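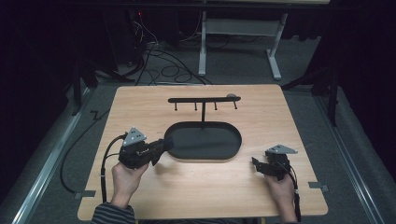 Is the Gumari goat safer now than when the grant began?

We can't say so yet. There are more animals on paper, and a good part of that increase comes from looking harder.

Gumari Goat Register: progress report to the Tripathi Fund, second year

This website uses cookies to improve your visit. By continuing to browse you accept our cookie policy.

The grant was given to find the remaining Gumari goats in the Mekoteo valley and the hill farms north of it, to record who is related to whom, and to store semen from bucks that are not closely related to one another. The first of these has gone well, the second is behind, and the third has gone worse than our application led you to expect. I wrote most of that application, so I should be the one to report on it.

Finding the goats

The register now holds 135 breeding does. We have stopped using the word "recovery" in our mailings. Many of these does were there all along, on farms that never answered the old breed society's letters, and a few came in after their owners heard there might be a payment. (There isn't one.) A breed does not grow because somebody fills in a form, and I would ask the Fund not to quote the figure next to the older one as if the two were measured the same way.

Tanner Paquette did nearly all the farm visits. He turned down a fair number of goats that owners were sure about. The usual trouble is Rurnia blood. Rurnia bucks were lent out through the valley for years to put more size on the kids, and a first-cross doe can look very much like a Gumari to anyone who wants her to be one. Tanner's rule is that coat and ears are not enough, and that he needs either a written line on the dam's side or a hair sample. Some owners took this badly. One withdrew his whole herd, including animals we would have accepted.

Pedigrees

We promised a pedigree going back five generations for every registered animal. We have that for a minority. For most we have a dam, a dam's dam and then a guess, and the guesses have been left out of the database. This makes our inbreeding figures look better than they are, as any missing ancestor is treated as unrelated to everyone. Please read the table in the annex with that in mind.

The DNA work was meant to fill this gap. The lab returned the first batch in December, later than agreed, and several samples had failed because the hairs were cut and had no roots. That was our mistake — the instruction sheet said "take" when it should have said "pull." It has been rewritten.

Stored semen

The plan was 2000 straws by the end of this year. We have 500, and they come from 3 bucks. Hildegard Brinkmann, who runs the collection work, had warned that the older bucks might not cooperate and that summer samples would freeze poorly. Both happened. Two of the bucks are also half brothers, so the store is narrower than the straw count suggests.

I don't think we should chase the target by collecting more from the same animals. It would be easy to do and would look fine in next year's report. Hildegard would prefer to spend the remaining money on getting to unrelated bucks on the high farms, even if this means a much smaller total, and I agree with her. We are asking the Fund to change the measure from straws stored to unrelated sires stored.

Money

Spending is under budget, mostly because the lab has not billed us in full. Fuel is over. We have not bought the second storage tank and don't need one at present, for reasons that will be plain from the section above.

What worries us

Owners are getting older, and the register does nothing about it. Several told Tanner that the goats will go when they go. The plan to place young does with new keepers sounds good, but two of the earlier placements ended with the does put to a Rurnia buck because he was next door. We have no power to stop that. A contract has been suggested. I doubt anyone would enforce it over a goat.

Next steps are the repeat hair samples, the high farm visits before snow closes the track, and a decision from you on the new measure.

Comments

hillgate_goats: Glad to see the straw numbers given straight. The newsletter made it sound like a full tank.

M. in Mekoteo: My father's does were turned down and I still think they are Gumari. Can I ask for the hair test now, or is it only for registered ones?

Tanner Paquette: You can ask. Use the new sheet and pull, don't cut.

oldbilly: Why no payment? The bucks don't feed themselves.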